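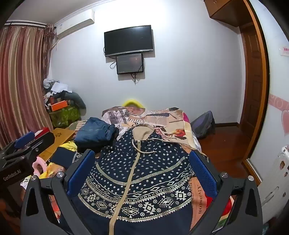
Henik Five-Shelf Hanging Closet Organizer, nine months in

Posted Nov 15, 2023 by Pankaj Sengar

I bought the Henik organizer in February when we moved into an apartment with one bedroom closet and no dresser. It is a column of five fabric shelves that hangs from the closet rod on two metal hooks with a Velcro strap over the top. I paid $61 for a pair, one for each end of the rod. There is a single-column pack as well, but the price per column is worse.

Setup took a few minutes. The columns come folded flat, and each shelf has a stiff board insert that you slide into a sleeve. One of mine was cut slightly too wide and bowed in the middle until I trimmed it with a utility knife. The rest went in fine. Leave the columns hanging empty overnight if you can. The creases drop out and the sides hang straighter.

Each shelf is 14 inches wide, and the gap between shelves is a little less than that. T-shirts folded in thirds fit in two stacks side by side. Jeans fit in one stack, four pairs before it starts to lean. Sweaters are fine if you fold them small. Heavy outerwear is where it stops being useful. A winter hoodie or a padded jacket takes up a whole shelf and pushes against the shelf above, so those went back on hangers between the two columns. If most of what you own is bulky, buy something else.

The shelves sag. After the first month the bottom two on the heavier column had dipped at the front edge, and things started sliding forward when I pulled out a shirt. I moved the jeans to the top, where the fabric is held tighter by the hooks, and put socks and gym clothes at the bottom. That helped. It still isn't level, but nothing falls out now.

The hooks are good. They are thicker than the ones on the Nornum hanging shelf I had before, which opened up under load and dropped the whole thing on the floor twice. The Nornum was cheaper and had side pockets, and I do miss the pockets. The Henik has none.

My sister has the Pritchard version, which uses plastic-framed shelves and stays flat. She likes it. It is also stiff and noisy, and it takes up the same room in the closet whether it is full or not. The Henik squashes sideways when you need to get at something behind it.

Cleaning is wiping with a damp cloth. The label says not to machine wash, and the board inserts would probably not survive it. The gray fabric picks up lint from dark clothes and needs a lint roller every few weeks.

One thing to check before ordering: your rod. Ours is solid wood and holds both columns without bending. In the last apartment we had a thin tension rod, and I would not have hung even one of these from it.

Four stars for shirts and jeans, two for anything thick. I would buy the pair again at the same price.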